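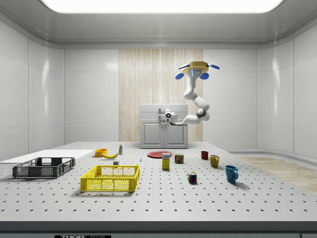
DOVER, November – Clustell today released Lema, a sign-in tool that lets people use an app without handing over a name, a phone number or a contact list. The company is aware that software firms make this kind of promise often, and that a good number of those promises have been dropped within a year or two.

Lema gives each app its own throwaway ID. The app sees that the same person has come back, but gets no email address and nothing it can match against an ID used somewhere else. Users can delete an ID from the Lema settings page at any time. Whether the app then deletes what it has already stored is up to the app, and Clustell does not claim to control that.

"People should be suspicious of any product with the word 'private' on the label, and that includes ours," said Flynn Sutcliffe, head of product at Clustell. "We left the word off. What we have is a login that passes along less than the usual ones do. If an app asks for your home address on the next screen and you type it in, Lema can't help you."

The release follows a trial with 500 people who used Lema to sign in to Anari, Clustell's own note-sharing app. Of those, 300 were still using it when the trial closed. Clustell asked the rest why they had stopped. The most common answer was that they had lost track of which login they used where, a problem the company has eased with a reminder screen but has not solved. The trial covered one app, run by the same firm that makes the login, and the results should be read with that in mind.

Outside developers can now apply to add Lema to their own apps. So far 78 have asked for access and 5 have been let in. Sutcliffe said the gap is deliberate.

"Some of the requests came from ad firms that wanted to know how soon they could link the IDs back together," he said. "We turned those down. I'd expect them to try again under another name – we would be foolish to think a form on a website will stop them."

Clustell keeps a sign-in log for each user in order to block stolen accounts. The company has not yet settled how long those logs will be held, and will post the limit on its site before Lema leaves its test stage. Until then, anyone who is uneasy about the logs may want to wait.

Lema is free for users. Developers pay nothing during the test stage. Prices after that have not been set.

About Clustell
Clustell makes sign-in and note-sharing software, including Anari and Lema. The company is based in Dover.

Press contact: Flynn Sutcliffe, Clustell, Dover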